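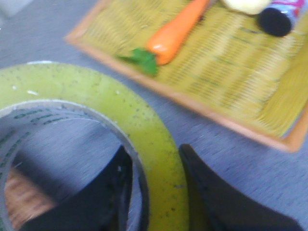

According to the night lead at Vamgate, last month's sheet was too short on the dock doors and too long on the break room, and could the next one please say which extinguisher is meant. The numbering below follows that request.

**Merna storage building, monthly walk-through**
Saturday, February 13, 2021
Areas covered: front office, packing room, aisles, dock, battery corner, outside
Marks: OK / FIX / WATCH

## Front office and packing room

- [x] **Exit door opens fully from inside. OK.** The closer is slow in cold weather but it latches.
- [x] **Exit sign lit on main power and on test button. OK.**
- [ ] **Extinguisher E1, by the office door. FIX.** Gauge is in the green and the pin is in place, but the tag has no initials for January. Either it wasn't checked or it wasn't signed.
- [x] **Extinguisher E2, packing room, north wall. OK.**
- [ ] **Floor coverings flat, no lifted seams. WATCH.** One seam near the inner door has started to curl. It can be pressed down by foot and comes back up. Same remark as January.
- [x] **Supplies kept off walking routes at end of shift. OK.** Tape, labels and void fill go back on the shelf, not on the floor.
- [x] **Knives and cutters closed when put down. OK.** The old fixed-blade cutter has been taken out of use.
- [ ] **Power strips. FIX.** A space heater was plugged into a strip under the second desk. Heaters go straight into the wall or they go home. Unplugged during the walk-through.
- [x] **First aid cabinet stocked. OK.** Eyewash bottle is in date. Small bandages are getting low, so add them to the next order.

## Aisles and racking

- [x] **Load signs in place on each bay. OK.** The sign on the Lema bays reads 1,000 lb per level and can be read from the truck seat.
- [ ] **Uprights straight, no fresh damage. FIX.** Aisle 3, left side, second upright has a new dent at fork height. Bay unloaded and roped off. Do not reload until the rack company has looked at it.
- [x] **Beam clips present. OK.**
- [ ] **Pallets in sound condition. WATCH.** Several of the Fletov pallets have split deck boards. Leave them at floor level for now and pull them as they empty.
- [x] **Sprinkler clearance above top loads. OK.**

## Dock

- [x] **Door 1. OK.** Runs smoothly, reverses on contact.
- [ ] **Door 2. FIX.** Bottom seal is torn on the right side and lets water in. The floor was wet for some 7 feet inside the door. Cone put out. Mop at the start of each shift until the seal is replaced.
- [x] **Wheel chocks on chains at both doors. OK.**
- [ ] **Dock plate lip. WATCH.** Stiff, needs grease.
- [x] **Extinguisher E3, between the doors. OK.** It had a stack of flattened cartons in front of it last time and was clear today.

## Battery corner

- [x] **Charger cables, no bare wire. OK.**
- [x] **Vent fan runs when the charger is on. OK.**
- [ ] **Face shield and gloves on the hook. FIX.** Gloves are there, the shield is not. Charging is allowed, topping up with water is not until it is found or replaced.

## Outside

- [x] **Walkway salted from parking lot to office. OK.**
- [ ] **Lot light by the gate. FIX.** Comes on, then drops out. Electrician called for the ballast.
- [x] **Hydrant clear of plowed snow. OK.**

## Follow-up

FIX items are due within 30 days, except the aisle 3 upright and the heater, which are handled the same day they are found. WATCH items carry over to the next sheet with their old wording so that repeats are easy to see.

Send corrections to the front office before the sheet is filed. Copies go in the red binder and on the board next to the time clock.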